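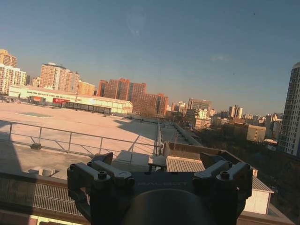
Pritard Villa folding deck chair: review after two seasons

The Villa is the larger of the two folding chairs Pritard sells for balconies and flat roofs. It replaced a Sokeo sling chair whose stitching had failed along the front rail. I bought it at full price in January, when garden furniture is seldom discounted, and it has been left outdoors since, apart from the worst of the winter.

Frame

Powder-coated aluminium tube, with steel at the two main pivots. The seat rail sits 17 inches off the floor, a normal dining height and higher than most lounging chairs. People with stiff knees will get up from it without trouble. The coating has chipped at one point on the rear foot, where the legs rub when folded. The bare metal has dulled but there is no pitting. The pivot bolts show light rust on the heads. A drop of oil stopped the squeak for a few months.

Reclining

There are 7 positions, set by lifting both armrests and leaning back. The first two are so close together that I cannot tell them apart in use. The last is nearly flat and needs the feet well forward, otherwise the chair feels light at the front. The notches are moulded plastic and I expect them to wear before anything else does. Pritard lists them as a spare part, sold in pairs.

Fabric

Woven polyester mesh, laced to the frame with elastic cord. It drains at once and is dry enough to sit on shortly after a shower. The grey has faded on the side that faces south. The cord has slackened and I have retied it once, a job needing two people and a blunt hook. The instructions for this are poor: a single drawing, with the direction of lacing left out.

Wind

This matters more on a roof than in a garden. Open and unoccupied, the chair will slide on smooth paving in a strong gust and will go over in anything worse. Folded, it can be strapped to a railing through the rear crossbar. The feet are hard plastic. Märta Fagerlund, who has the same model on a felt roof, fitted rubber caps from Wonness and reports no marks on the surface. I have since done the same. They should be in the box.

Price

239 for the chair, or 900 for the set of four with a side table. The table is thin and flexes under a full jug. Buy the chairs singly and find a table elsewhere.

Verdict

Comfortable, repairable and slightly too light for an exposed site. Four out of five, with half a point lost for the feet and half for the lacing sheet.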